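Open Day at the Bultholm Workshop School

I went to the Sunday open day at the Bultholm workshop school last August. The school runs evening and weekend classes in woodwork, bike repair, sewing and electronics, and once a year the students show what they have been working on. I had read that the robotics class would be packing groceries with robot arms, and that was the part I wanted to see.

Getting there

I took the regional train from Ferrand, which takes 39 minutes, and then walked. The school is on the far side of the canal, past the old grain store. There is a bus from the station, but on Sundays it runs only once an hour, and I had just missed it. The walk is flat and took me less time than waiting would have.

Entry was free. At the door they gave me a floor plan and a paper sticker with the number 191 on it, to show how many people had come in so far. This was at half past eleven. The café in the basement took cash only. I had a bowl of pea soup and a roll, both fine.

The ground floor is mostly woodwork and bikes. I looked at some stools and a rebuilt cargo bike and then went up. The elevator is for people who need it, so most visitors use the back stairs, which are steep.

The robotics class

The class meets for 9 weeks in spring and again in summer. Nobody has to know any programming to join. The students work in teams, and each team gets a table, an arm and the same job. This year the job was a snack order: take packages that are lying on a table and put them into a paper shopping bag that is standing open. The class calls the project Dronance. No drones are involved. The name is left over from an earlier course and is still painted on the storage cabinet, so they kept it.

The team I spent the most time with explained how they work. One student drives the arm by hand through the whole job, over and over, while the computer records the movements and the video from the small camera at the wrist. They then train a program on those recordings and see what the arm does by itself. Most of the class time goes into the recording. They said the programming is the part visitors ask about and the smallest part of the work.

They start with one package and add more only when that one goes well. A box is easy. Bags are harder, for the students as much as for the program. A chip bag is mostly air and changes shape when it is squeezed, so a grip that worked a minute ago may slip the next time. Candy bags are heavier and sag on both sides of the fingers.

The tables are also kept busy on purpose. If the program only ever sees a clean white surface, it does badly on anything else, so the teams use patterned tabletops, posters and scraps of paper and move things between recordings.
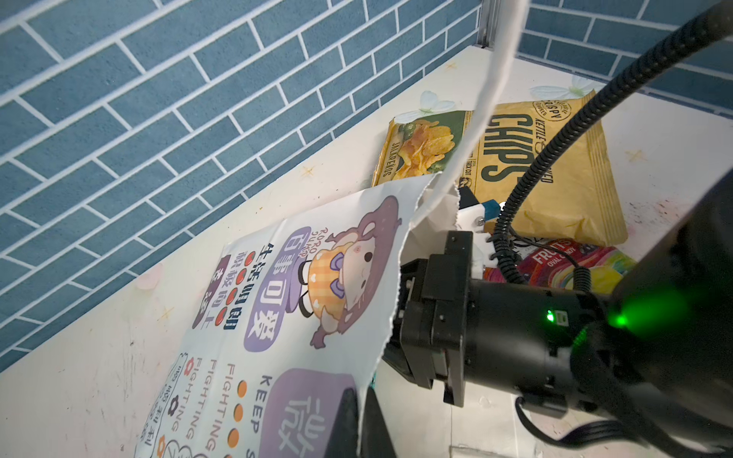
The rules for the packing job

A sheet was taped to the door with the rules the teams had agreed on. I copied down the main ones:

- The shopping bag has to stay upright. If it falls over, the run is over.
- A package counts once it is inside the bag and the gripper has let go of it.
- Tall packages may stick out of the top.
- Packages may be dropped and picked up again, but not by hand.
- Each team gets 2 runs and the better one is used.

The first rule causes most of the trouble. A paper bag with nothing in it weighs very little, and if the arm brushes the rim on the way in, it goes over. One team puts the heaviest package in first to hold the bag down. Another had tried coming straight down from above, which is safer for the bag but takes longer, because the arm has to lift everything high before it moves across.

Once there are several packages in the bag the problem changes. The bag stays put, but the room inside is gone, and the last items have to be pushed down between the others.
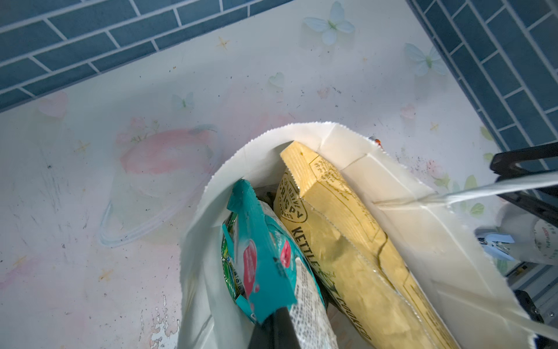
I asked whether the arm knows when the bag is full. It does not. It has learned from the recordings what a person did at that point, and if the person always pressed down a little, the arm will press down too. One student thought this was the weak point of the whole method. Another thought it was good enough for groceries. They had clearly had this discussion before.

The teams compete in the afternoon. I stayed for the first two. The first team's best run ended with the bag on its side. The second team got everything in except one candy bag, and people clapped. I had to leave before the rest.

Worth the trip?

If you are interested in how this kind of thing is taught, yes. The students were happy to answer questions and did not mind being asked the same thing twice. The room gets warm and there is not much space behind the tables, so go before lunch if you can. Children can watch but not drive the arms.

Sign-up for the next class is at the front desk. The materials fee includes the use of the arms, which the school bought secondhand. You do not need your own laptop.

Recent visits

Clock museum, Ferrand
Two days in Flatavia by train
Bultholm canal locks on foot
The paper mill at Ferrand
Flatavia seed and garden fair

Contact | Copyright, all text and photos by the author | Back to top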